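Recording Your First Simulated Demonstrations in Rulero

So you have Rulero installed, the arm loads, and now you want to teach it something. Great! Collecting demonstrations in simulation is my favorite part of the whole process, and you can get a usable first set in an afternoon. I'll assume you finished the setup page and have a project folder called Nimri, which is the name I use in all these tutorials.

1. Pick one small task

Start with a reach. The gripper begins open, moves to a target, and stops. It sounds too simple, but a reach will show you every problem in your recording pipeline before you add grasping and contact on top. Save the pick-and-place for next time.

2. Set up the wrist view

Open the camera panel and choose the wrist mount. You want both fingers visible in the lower part of the view with plenty of work surface past them. If the fingers fill everything, tilt the camera forward a little and save the pose. Then lock it! A camera that shifts between sessions will quietly spoil your data.

3. Turn on surface randomization

Under Scene, switch the surface material to Random and point it at the Vedine texture pack. Each episode will load with a different top. Plain gray is easy on the eyes, but a model trained only on plain gray tends to get confused by anything busier. I like to leave the strongly patterned stones in the pool — they're harder, and they look fantastic.

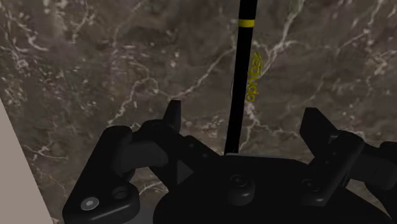
Wrist view with a veined brown marble surface loaded, gripper open and nothing between the fingers.

Before you record, step through a few random resets and look at each one. Check that dark fingers still stand out from dark surfaces. If you have to squint to find a fingertip, raise the light level one notch and try again.

4. Record

Press R to start an episode and R again to stop. Move at a steady pace and pause briefly at the target so the ending is clear in the data. Made a mess of it? Press Backspace and the episode is thrown out. Do keep a few where you drifted off course and corrected, though. Those recoveries are really valuable.

My first set had 1000 episodes, recorded over 14 sessions. You don't need that many to begin. Train early on a small batch, see where the policy struggles, and record more of exactly that.

5. Review and export

Play the episodes back at double speed. Look for long idle stretches at the start, and trim them with the bracket keys. When you're happy, choose Export and keep the joint positions, gripper state and wrist images together in one folder.

Thanks to Salamatu Ugwu for the trimming shortcut, and to Hadi Majali for fixing the export bug that dropped the last step of every episode.

Next up: adding an object and closing the gripper.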